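Lista de verificación de seguridad: taller de carpintería y acabados
Centro de Formación Mercado, edificio Olis
Fecha de la inspección: 14 de julio de 2025
Responsable: Rommel Calimlim
Resultado general: apto con observaciones

1. Vías de evacuación
Salida principal despejada: conforme.
Salida posterior despejada: no conforme.
Comentario: se hallaron tableros apoyados junto a la puerta posterior. Fueron retirados durante la visita. Se recuerda al personal docente que el almacenamiento en el pasillo no está autorizado, ni siquiera con carácter temporal.

2. Protección contra incendios
Extintores accesibles y señalizados: conforme.
Revisión anual vigente: conforme hasta diciembre.
Comentario: el extintor situado junto a la cabina de barnizado presenta la etiqueta desgastada. Solicítese duplicado a Privau, empresa mantenedora.

3. Extracción de polvo
Funcionamiento de las bocas de aspiración: conforme, salvo 2.
Comentario: las bocas de la sierra de cinta y de la lijadora de banda pierden caudal. El filtro acumula 33 semanas de servicio y deberá sustituirse antes de reanudar las prácticas de lijado.

4. Superficies de trabajo
Estabilidad de las mesas: conforme.
Estado de los tableros y cantos: conforme con observaciones.
Comentario: se revisaron 5 mesas. En una de ellas se apreciaron astillas en el canto frontal, que deberá lijarse y sellarse. No se admitirán reparaciones con cinta adhesiva.

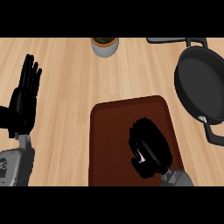
Figura 1. Tablero de madera clara con veta fina (imagen generada por ordenador).

Los acabados de tono claro facilitan la localización de restos de cola y de tornillería suelta, por lo que se mantiene la recomendación de no teñir las superficies de uso común. La limpieza se efectuará con paño húmedo al término de cada turno.

5. Productos químicos
Fichas de datos de seguridad disponibles: conforme.
Envases etiquetados: no conforme.
Comentario: un recipiente de disolvente trasvasado carecía de etiqueta. Queda retirado hasta su identificación por el almacén Wuditz.

6. Equipos de protección individual
Gafas y protectores auditivos en número suficiente: conforme.
Comentario: ninguno.

Plazo de subsanación: 5 días hábiles para los apartados 3 y 5. Las correcciones se comunicarán por escrito al responsable de la inspección.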